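September, and still too warm to sleep with the windows shut

So the choir is back on. First rehearsal after the summer break, and I walked into the Galla hall at ten past seven with my folder under my arm and a peach in my bag that had burst all over the Fauré. Every page is stuck to the next one now and the whole thing smells like jam. Rok laughed so hard he had to sit down.

I'd forgotten how much I like the first twenty minutes, when everybody is talking and no one has sung a note. Selma got her hair cut very short and it looks great. The basses have lost two and gained one. The new one is called Krum Papadopoulos and he has a voice like a garage door (I mean this nicely!), and he already knows the Omerović piece because he sang it years ago with some other group up in Prurik.

The Omerović is the thing I want to write about, really. 14 pages, no piano, and the altos come in on page three on a note that has nothing to do with anything anyone else is singing. I've been practicing it in the kitchen all through August. I had it. I had it cold. And then tonight I opened my mouth and sang the soprano note, loudly, alone.
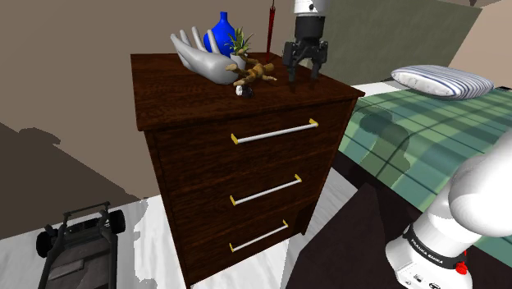 Blue vase, white pot, three drawers.

We did it again. We did it again after that. Arben stopped us and made just the altos hold the chord for as long as we could stand it, and somewhere in there it clicked – you have to listen to the tenors, of all people, and sit just under them. I wrote TENORS in big letters over the bar, on paper that's half peach. Vlasta wrote it in hers too, so it wasn't only me.

I've copied out the bit Arben sent around after rehearsal, so I'll have it here when the email gets buried. It made me feel better.

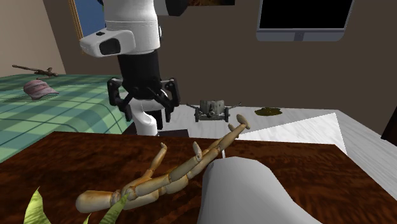
Arben Ristić
Conductor, Budatska Singers

"Dear all, a good start. Please look at pages three to nine before next time, slowly, and without the recording. If you learn it from the recording you will learn their mistakes. Altos, thank you for your patience. Basses, please count. The concert is on the 29th of next month and I would like us off the page for the last section."

Off the page! I can't remember my own phone number. But I do tend to learn things by walking, so I'll take the long way to work along the canal and mutter at the ducks. Last spring I got the whole Latin piece that way, and only one jogger crossed to the other side.

Afterward a bunch of us went for tea and those dry little almond things, and got into the old argument about whether we should charge for tickets. The hall seats 75 and we have never filled it. I said charge a little, people come more when they've paid. Rok said pass a hat around.
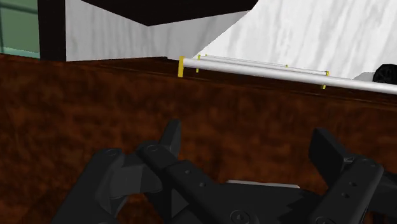

Selma Petkov thought we were both wrong and that we should sing it outside, in the market, for whoever was buying onions, and then see how many of them followed us to the hall. She was dead serious. She'd even picked the spot, by the fish counter where there's a bit of an echo.

I kind of love it? I'd be terrified. The page three entry next to a crate of mackerel.

Walked home the back way with the tune going around and around. It's nearly midnight and I still have it in my head, the alto line for once, and I should rinse out that bag before the ants find it.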